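Wirnness Tustel Bench Arm

Single-arm work cell for kitchen, packing and light shop-floor chores

Overview

The Tustel is a tabletop arm with a two-finger gripper and a camera at the wrist. It picks things up, moves them and puts them down. Customers buy it to find out which of their chores a machine can take over now and which ones should stay with people for a while longer. We sell it with that in mind, and this page is written the same way.

If you need a machine that cleans a kitchen from start to finish, the Tustel won't do it, and we don't know of one at this price that will. If you have a bench where the same kinds of items need to be cleared, sorted or set out many times a day, it may be worth a look.

What's in the box

Arm with mounting plate and four clamps
Two-finger gripper, fitted
Wrist camera, fitted
Control unit with power cord
Emergency stop on a 2 m cable
Spare finger pads, one set
Printed setup guide

The table is sold separately. Most customers use one they already own. A plain, light-colored top with a matte finish gives the best results.

Chores it handles today

Clearing a table. The arm will pick up cups, small bowls, bottles and packaged food and place them in a bin or on a tray. It does best when items have a little space between them. Items leaning on each other take longer, and some will be left behind for a person.

Sorting by type. Produce in one basket, dishes in another, condiments on a shelf. You show the arm what belongs where by guiding it through each move, and it works from there. Changing the sort later means teaching the new moves. It does not mean starting over.

Setting out. The same thing in reverse. Prep kitchens use it to lay out the same items at the start of each shift.

Small-parts work. Caps, knobs, fittings and similar pieces can be moved from a tray to a fixture. Parts that are thin and flat, such as washers and gaskets, are a problem for the standard pads. Order the narrow pads if that is your main job.

Chores it doesn't handle yet

Washing dishes. The gripper is splash resistant and can be wiped down, but it should not go under a faucet or into a sink.

Folding laundry. We get asked about this more than anything else. One arm can pull a towel out of a pile. Folding it neatly is another matter, and we don't advertise it.

Cutting or peeling. The Tustel is not approved for use with knives or any powered blade.

Anything on the floor. The arm is fixed to the bench. If something rolls off, it stays there until somebody picks it up.

Working unattended around small children or pets. Keep the area clear or put up the guard panels.

How it did in our trials

We ran table-clearing trials with the Ustico software package at our shop over the winter. Each trial was one item, one attempt. Out of 496 attempts with common kitchen items, 470 ended with the item in the right place and undamaged. The rest were drops, missed grasps or items put in the wrong container.

Small round items were the hardest, and most of the misses came from them. They roll when a finger touches them first on one side. Squeeze bottles were easy to lift but sometimes turned in the grip – a bottle that is nearly empty behaves differently from a full one. Cups with handles went well once the arm had been taught to close on the body of the cup and leave the handle alone.

These are our own numbers, on our own bench. Expect lower results in the first week while you get the lighting and the teaching right.

A mixed tabletop is a fair test of any arm. Soft items, round items and items sitting on top of other items each need a different approach, and a chore is only as quick as its slowest pick.

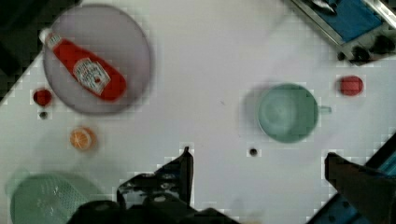
Wrist camera view: ketchup bottle on a plate, halved citrus and a mint-green cup on a white tabletop.

Software

The Tustel ships with Ustico Basic, which covers teaching by hand, playback and simple sorting. Ustico Plus adds recovery after a missed grasp. With Plus the arm backs off, looks again and makes a second try before it asks for help. For kitchen work we recommend Plus. For fixed shop-floor jobs where parts always arrive in the same spot, Basic is enough.

Updates are free for as long as you own the arm. It doesn't need an internet connection to run – updates can be loaded from a USB drive.

Setup

Plan on an afternoon. Clamp the mounting plate, connect the control unit and follow the guide to set the edges of the work area. Teaching a simple clearing job takes most people under an hour once the arm is in place. A job with several containers will take longer.

Avoid direct sun on the table. Strong shadows and shiny surfaces can throw off the camera, and moving a lamp will often fix a grasp that keeps failing.

Care

Wipe the fingers and pads at the end of each shift with a damp cloth and mild soap. Check the finger bolts every 200 hours of use. Replace the pads when the ribs are worn smooth. Don't use bleach or solvent on the camera cover.

Options and accessories

Narrow finger pads, set
Soft finger pads for fruit and baked goods, set
Guard panels, clear
Oh hand controller, for moving the arm directly during teaching
Rolling base with locking casters
Ustico Plus license, one arm

Warranty and returns

One year on the arm, gripper and control unit. Pads are wear items and are not covered. Unused arms in the original packing can be returned within 30 days. Shipping both ways is paid by the buyer.

Before you order

Send us a list of the items you want moved and a photo of your bench. We'll tell you which ones the standard gripper can hold, which ones need different pads and which ones to leave off the list. There is no charge for this, and we usually reply within two working days.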